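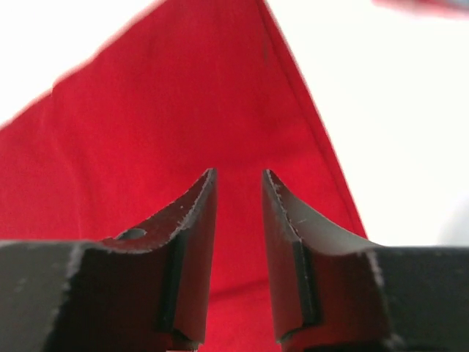
Figure 3. Wrist camera view with the gripper open in front of a red cloth. A fold or seam line runs parallel to the right edge of the cloth.

4.2 Grasp point selection on cloth

The wrist camera supplies the only close view available to the grasp planner. With the jaws open, as in Figure 3, the gap between the tips serves as the reference for alignment. The planner looks for a point on the cloth that can be brought into this gap and that, once lifted, will leave the rest of the item hanging in a form the folding routine can use. For towels and napkins such a point is nearly always a corner. For garments it may be a shoulder seam, a cuff, or a waistband.

The difficulty is that the cloth tends to fill the view at the distance where depth estimates become useful. Much of the surface in Figure 3 is a single saturated color with gentle changes in shade, and the white background is close to featureless. Neither region offers much texture for matching. What remains is the outline of the cloth and the darker crease along its right slope. A crease of this kind can be read as a hem, as a fold lying on top of a second layer, or as the true edge of the item, and the three readings call for different grasps. On a hem, the jaws should close across the stitched band. On a fold, closing at the same place picks up two layers, and the item will not open when lifted.

We compared two planners on this problem. The first, Grindel, is a rule-based planner that extracts the outline, fits straight segments to it, and ranks the intersections by angle. The second, Ortner, is a learned planner that scores each pixel as a candidate grasp and returns the highest score together with an approach direction. Both planners ran on the same arm with the same fingers and the same approach speed. Neither was given the type of item in advance.

4.3 Trial procedure

Trials were carried out in the Hulberg test laundry, a room fitted with a household washer, a folding table, and shelving at two heights. The chore was defined as follows: take one item from the pile, spread it flat, fold it to a fixed size, and place it on the stack. A trial was counted as complete only if all four steps were finished without a person touching the item or the arm. Regrasps were allowed up to a limit of 16 per item, after which the trial was stopped and recorded as a failure at the current step.

The item set, called Ferkeo in the rest of this paper, was bought secondhand and washed before use. It includes towels, napkins, pillowcases, T-shirts, and long-sleeved shirts in plain and printed fabric. In total 259 trials were run. Item order was shuffled before each session and the pile was tipped out from a basket by hand, so that the starting shape of each item was not under our control. Room lighting was left as a household would have it, with the ceiling light on and the blinds in whatever position they were found.

4.4 Observations

Picking an item from the pile was the most dependable step for both planners. A poor first grasp at this stage has little cost, as the item can be dropped on the table and taken again. Spreading was the step at which most trials ended. Grindel did well on towels and napkins when at least one corner was exposed, and poorly on any item with a curved outline, where it often placed a corner at the base of a sleeve. Ortner handled shirts better but was less steady from one attempt to the next. On several plain items it returned widely separated grasp points for views that differed only by a small movement of the wrist.

Both planners were misled by parallel creases. When a crease ran close to the edge, Grindel often fitted its segment to the crease and placed the grasp inside the item. The jaws then closed on the cloth surface without taking hold, or pinched a shallow ridge that slipped during the lift. Ortner placed the grasp on the correct side of the crease more often, but it had no means of reporting that the reading was uncertain. A planner that could ask for a second view before closing would avoid part of this cost. We added such a step to Grindel late in the study and describe it in Section 5.

Bright backgrounds caused a separate problem. Where the area beside the cloth was close to the upper limit of the sensor, light spread across the boundary and the detected edge shifted into the cloth. The shift was small in the image but large compared with the depth of bite the jaws need on thin fabric. Lowering the exposure corrected the edge and darkened the cloth, which in turn hid the shallow creases. No single setting served both purposes. Taking two exposures at each stop was the simplest remedy and added little to the total time, most of which was spent on arm motion.

Finger condition was not a planned variable. The rims of both jaw tips in Figure 3 are rough and pale-flecked, and we have no measurement that would relate this surface to slip or to snagging. Results on thin fabric should be read with that in mind. The fingers were inspected between sessions but were not replaced during the study, and later work should log the state of the tips with each trial.

Folding and stacking caused fewer stops, but they are harder to score. A towel with its edges slightly out of line is still a folded towel to most people, whereas a shirt with one sleeve left outside the stack is not. We used a size check on the final bundle and a visual check by one rater. The two checks agreed on flat goods and disagreed often on shirts, mainly where a bundle met the size limit with the collar tucked under.

4.5 Readiness for household use

On the evidence of these trials, the arm can be left to fold towels and napkins if the user accepts a slow pace and checks the pile now and then for stopped items. It cannot yet be left with mixed laundry. The main barrier is the reading of cloth edges at close range, and a faster arm would not remove it. Sorting the pile beforehand would raise the completion rate, but this hands the user a large part of the chore that the machine was meant to take over. Trials in which the user presents each item by one corner were left out for the same reason.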